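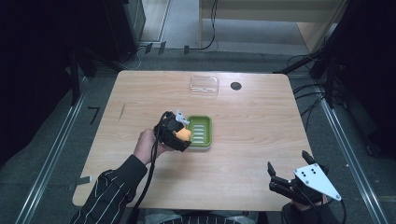
Teaching by Hand at Bremov: My Afternoon Among the Soap Dishes

October 2018

I have washed a lot of dishes in my life and I have never once thought about how I pick up the sponge. Well, I have now! I spent an afternoon at Bremov, the small robotics outfit out past the Skarkilley turnoff, where people are paid to do housework on a very small table so that a robot can learn to copy them.

Cornel Husar met me at the door and took me straight through to the back. He runs what they call the demo room, and he talks fast, so forgive me if I've flattened some of it. The idea is pretty simple to say out loud. You hold a pair of grippers, one in each hand, and you do the job with them. Everything your hands do gets recorded, along with what the cameras see, and later on the whole pile goes into training. No code, no joystick, no typing in positions. You just do the chore, and then you do it again, and then (you guessed it) you do it again.

The chore this month is the soap dish. Sponge goes in the dish, sponge comes out of the dish, and there are a few variations on where everything starts. It sounds like nothing. Cornel told me they had 1,154 good runs saved as of that morning, plus another 437 that had been set aside for one reason or another. I asked what gets a run set aside and he laughed and said mostly people being people. They scratch their nose. They stop to think. They drop the sponge and say a word.
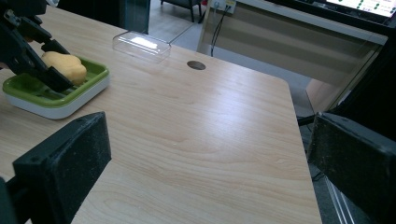 One gripper holds a yellow sponge against the green tray, seen from the other gripper.

Floarea Toma has been doing demonstrations since February and she is very, very good at it. I watched her for a while and what struck me was how calm she was, the same slow reach every time, a little pause, close, lift. She says new people always go too fast. They want to show the robot how clever they are, and what you get is a robot that snatches at things. "I pretend I'm showing my nephew," she told me. "He's four. You can't rush it with him either."

Soft things are harder than they look, she says. A sponge gives when you pinch it, so your hands feel like they've got it before they do. And the grippers have a bit of weight to them, so by the end of an hour your forearms know about it. They swap people out often and there's a kettle going more or less all day.

Then it was my turn, and oh boy. I got the grippers in my hands and immediately forgot which way my own wrists bend. You'd think it would be like using kitchen tongs, and it sort of is, except you have two of them and you can't feel a thing through the tips. My first try, I shoved the dish halfway across the table. On my second I did get hold of the sponge, waved it around in triumph and let go of it too early. Floarea was kind about it. Cornel was kind about it too, but he was also writing something down.
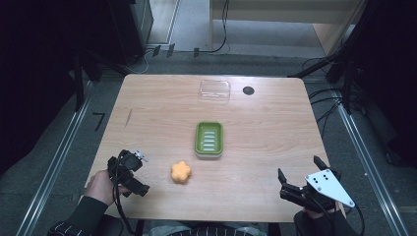 By the sixth or seventh go I had started to get the rhythm, and I have to say it's weirdly relaxing. You stop thinking about your hands and start thinking about the sponge. I could have stayed another hour, though I think the people waiting for the table felt differently.

I did ask the question I figured readers would ask, which is why anybody needs a robot to move a sponge. Ovidiu Bucur, who handles the training side, didn't seem bothered by it. He said the sponge itself doesn't matter much to him. He wants to find out how many examples it takes before the robot copes when things aren't where they were last time, and a soap dish is cheap and hard to break. Their target for this one chore is 3,524 runs, and he'd like to have them before winter sets in. After that they move on to folding small towels, and Floarea has already told him what she thinks of that plan.

There was a robot running in the next room, working from an earlier batch, and I got to stand behind the tape and watch for a few minutes. It was slow. It reached, waited, reached again, and on the third attempt it got its sponge into the dish, a bit crooked. I clapped! I was the only one who did.

Bremov is looking for more people to come in and do demonstrations, paid by the hour, and you don't need any background in it. Steady hands help, and so does not minding repetition. Ask for Cornel at the front desk, and wear something with sleeves you can push up.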